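Ticket: spare jaw pads + second gripper, quote before September cutoff
Opened by: Darlene Friesen
Status: waiting on vendor
Priority: medium (was low)

9:10 am – Need a price on handheld grippers, same type as the one we have. Budget line is 600 for the quarter, 92 of that already gone on cables. Pads are the main problem, left one keeps creeping out of its seat. Tried reseating, tried a dab of glue, no good.

9:45 am – Kudix quote came back. 400 for a full unit, no pads included, pads 22 a pair. Asked if pads sold seperately without the unit. No answer yet.

11:20 am – Tadow says they can match on the unit but lead time is bad. Not ruling them out. Østergaard only does arm mounted stuff, closing that one.

1:05 pm – Checked whether we could skip the second unit and just buy pads. Depends how many homes we do at once. If Pustov job goes ahead we need two going, so no.

1:30 pm – Kudix wants to know what we grip, for pad hardness. Told them household mix, cardboard boxes, plush, small plastic toys, packs of noodles. Mostly picked up off bedding.

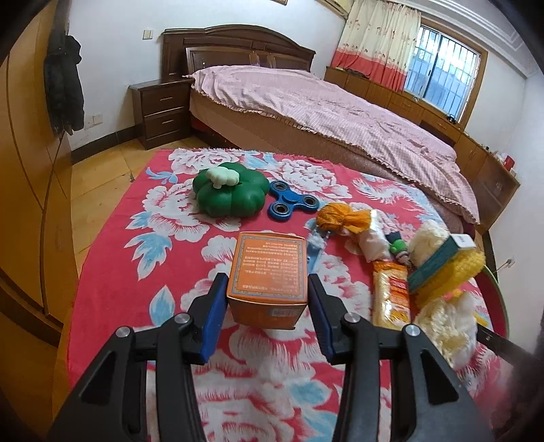
They recommend the softer pad. Same price, wears faster, so budget two pairs per unit – I put that in the sheet. One unit plus four pairs is 488, fits in whats left.

2:50 pm – Still open: does the softer pad fit our old unit or only the new one. Dont approve the PO untill that's answered. Also need shipping cost in writing.

4:15 pm – Chased Kudix again. Leaving ticket open.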